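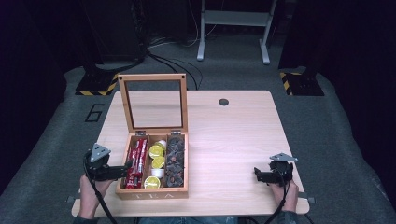 Unit 4 of this course considers how a destination presents its food and drink to visitors who have not yet decided where to eat. The reading for the week is the first half of the Skidalen visitor guide, together with the short report by Huguette Gosselin on dining districts in small cities. Students should come to class able to say what each text promises the visitor and who is expected to pay for it. Much of the material concerns restaurants, but the term "food and drink offer" also covers hotel breakfasts, market stalls, station kiosks and the hot drinks set out for guests. A divided wooden tea box with a glass panel in its lid, of the kind shown, belongs to that offer as much as a tasting menu does, and it should be entered in the audit under in-house service.

4.1 Terms

Destination: a place marketed to visitors as a single product, whatever its legal boundaries. Skidalen is one municipality. Cliladgate is a district of a larger city and has no council of its own, but it is treated as a destination in this unit.

Dining district: a group of streets in which eating and drinking places are the main reason for an evening visit. Gosselin requires that most of the businesses be open after 6 p.m.; a lunch trade alone does not qualify.

Anchor: a business or market well known enough that visitors plan a trip to it and spend money nearby. The covered market at Lavoie is the anchor used in the seminar exercise.

Visitor meal: any meal bought by a person staying outside his or her usual place of residence. Meals included in a room rate are counted separately.

4.2 The Cliladgate survey

The survey was carried out in September by Chae-won Nam and covered 1,463 visitors stopped at the two main entrances to the district. Respondents were asked where they had last eaten, how they had chosen the place, and whether they had used printed or online material. Of the businesses named, 13 were mentioned often enough to be analyzed separately.

Three points should be noted when the results are cited. The survey was held in a single month and does not describe winter trade. Interviews ended at 8 p.m., so late diners are underrepresented. Hotel guests who ate only on the premises did not pass the interview points and are missing altogether. Nam discusses the last point in her appendix, and students are expected to have read it.

The most common way of choosing a place was walking past it. Recommendations from hotel staff came second. The district's own brochure was seldom mentioned, although many respondents had a copy with them. Gosselin reports a similar pattern elsewhere and argues that brochures affect the decision to travel more than the choice of a table. Whether the Cliladgate data support her argument is the first topic for discussion.

4.3 Language in visitor guides

The Skidalen guide uses the word "local" in nearly every entry. In some cases it refers to ingredients, in others to ownership, and in a few to recipes. Mark each use in your copy and note which meaning applies. Where the meaning cannot be settled from the text, write "unclear" and leave it.

Compare the entries for Flarkach, a village at the edge of the Skidalen area with one inn and a bakery. Its page is as long as those for much larger towns. Consider what has been used to fill the space, and what a visitor arriving on a Sunday would need to know that the page omits.

4.4 Assignment

Prepare an audit of the food and drink offer in one destination of your choice. Use the form distributed in Unit 2. The audit is marked out of 100 and must include a map, a table of opening hours and a commentary. Sources are to be cited in the usual style. Work on Lavoie will not be accepted, as it is covered in the seminar.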